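Kitchen > Small Appliances > Galleries > Toast

The Toast Corner: A Short Gallery

Our kitchen has a counter that was meant for serious cooking. It holds toast. I measured that end of it once, when we were arguing about whether a second cutting board would fit, and the stretch given over to bread and its consequences came out at 405 millimeters wide and 300 deep. People have grown herbs in less.

I started this page in February after Braulio Rosales wrote in to say that a home and kitchen site with 2409 entries on it ought to have at least one about toast. He was thinking of recipes. Sorry, Braulio. What you get is pictures, plus my opinions about bread, which are free and have been priced accordingly.

The toaster is white, boxy and rounded at the corners, with a lever fat enough to work with an elbow. I have used the elbow. Before it we had a Verhoeven, a handsome thing with a dial that went from one to six and made the same toast at every number. Before that was a Jindby, bought at a yard sale, which only browned on the left. You can get used to that. You turn the slice around halfway through and tell guests it's a technique.

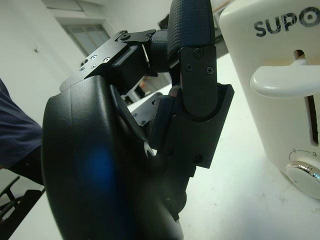
A lever matters more than the catalogs let on. The Jindby had a tiny chrome tab that took the skin off your thumb, and the Verhoeven had a button — a button! — that played a little tune when it was finished. I want to push something down and hear it catch. After that I would like to be left alone with my thoughts and the butter.

Placement was the other long discussion in this house. A toaster wants an outlet, a clear foot of air over it and no curtains nearby, and we had exactly one spot with all three. The Lumisholm lamp used to live there. It has moved to the hall, where it lights up the shoes.

Then there is the matter of what goes in the slots. Packaged sandwich bread is easy and behaves itself. My own loaves don't. They come out of the pan with a dent on one side, they slice like wet cardboard for the first hour, and the heel is never the shape of anything. My family tears them, in spite of a perfectly good bread knife in the Cirkel rack by the sink. I weigh out 300 grams of flour for the small loaf and every time I expect it to come out square.

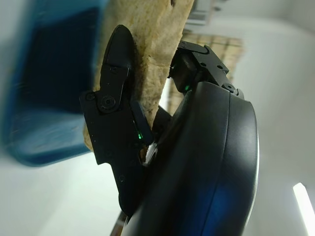 Bread, torn edge and all. Pale, full of little holes, and tapering to a ragged point.

I keep being asked what to do with pieces like that. A long ragged one will burn at the thin end while the thick end is still thinking it over, so set the toaster low and go twice. Or give up and make crumbs. Dry them on a tray overnight, crush them with a rolling pin and keep them in a jar. We have three jars. We have never, to my knowledge, needed more than half of one.

Crumb trays, since somebody will write in: pull yours out every couple of weeks and empty it over the sink with the toaster unplugged. I did ours at seven in the morning, before coffee, and missed the sink.

More bread when I have baked some that I'm willing to show.

Last updated: February

Contact | Copyright the author, all pictures and crumbs | Back to top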